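Tarkus Head Rig
First-person demonstration recorder for teaching robots by hand

Home / Equipment / Teaching and Teleop / Head rigs

Price: $1,272 per rig, tax extra. Ships from Pranville.
In stock. Multi-rig orders go out in July.

Overview

There are two popular ways to show a robot how to do a chore. The first is to sit at a remote-control station and drive the arms through it yourself, which is very accurate and gives you the pace of someone defusing a teapot. The second is to do the chore with your own hands while something on your head watches. The Tarkus Head Rig is for the second way.

You put it on, you get on with the job, you take it off. The camera sits at the brow and tilts down to cover the space where your hands generally are. Most of our customers own a remote-control station too, and we sell one (see the Pitus leader arms, same menu). They tend to use the arms for the fiddly last stretch of a task and the head rig for everything else, mostly on the grounds that people will wear a hat for much longer than they'll hold a pair of levers.

What it's good at

Two-handed work, low down, with clutter. Holding a thing in one hand and doing something to it with the other is dull to watch and very hard to teach by joystick. Wiping, folding, unscrewing, peeling and sorting all record well. So does anything shiny, within reason: the exposure control was tuned on cutlery, taps and gym gear, and it was not a fun winter.

What it's less good at

Anything above your own head, unless you like looking at ceilings. Tasks done in the dark. Tasks done by people who look out the window while they work (you'll know who they are after the first afternoon of footage). The rig doesn't measure grip force either. If you need to know how hard somebody squeezed, add the Pitus glove liners and expect warm hands.

In the box

Head rig with adjustable band, small and large pads
Belt pack with battery
Charging cable, colour-coded to match nothing else you own
Foot switch for marking the start and end of each attempt
Calibration card
Printed quick guide, 9 pages, most of them pictures

Specifications

Run time per charge: 15 hours at the standard setting
Storage: 800 clips before offload
Tilt: manual, with click stops
Hand tracking: both hands, all fingers, rings and sleeves tolerated
Export: hand poses and video, time-aligned, ready for the Pattinasarany training suite
Weight: less than a bike helmet, more than a cap

Sample task: wiping down dumbbells

The gym-cleaning set is the one most people ask to see. One hand steadies the handle, the other works a paper towel over the head, and the tracker has to keep the two apart while chrome does its best to confuse everybody. The full set is a free download for registered owners.

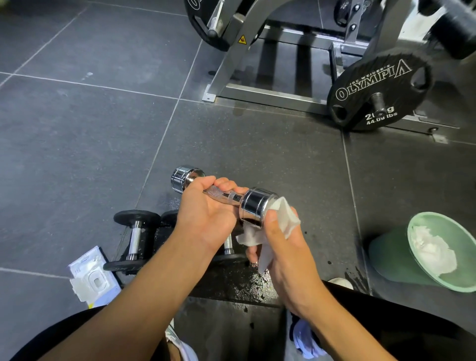
Wearer's view, gym-cleaning set: left hand on the handle, right hand on the paper towel.

Fit and care

The band adjusts with a dial at the back. Snug is right. If your eyebrows have moved, it's too tight. Wipe the pads with a damp cloth after each session and let them dry before the next person gets them, as a courtesy if nothing else. The lens window unclips for cleaning and is sold separately in packs, so you can stop polishing the scratched one.

Common questions

Can two people record the same task at once?
Yes. Pair the foot switches first or you'll spend an evening lining up clips by ear.

Do I need to do everything slowly?
No. Work at your normal speed. Demonstrations done in slow motion teach a robot to be slow, and it will get there without your help.

Does it work with glasses?
Yes, including big ones. Use the large pads.

Can I return it?
Unworn, in the box, yes. Worn rigs can be exchanged if faulty. Please remove your stickers.

Goes with

Pitus leader arms
Pitus glove liners
Spare lens windows
Belt pack, second battery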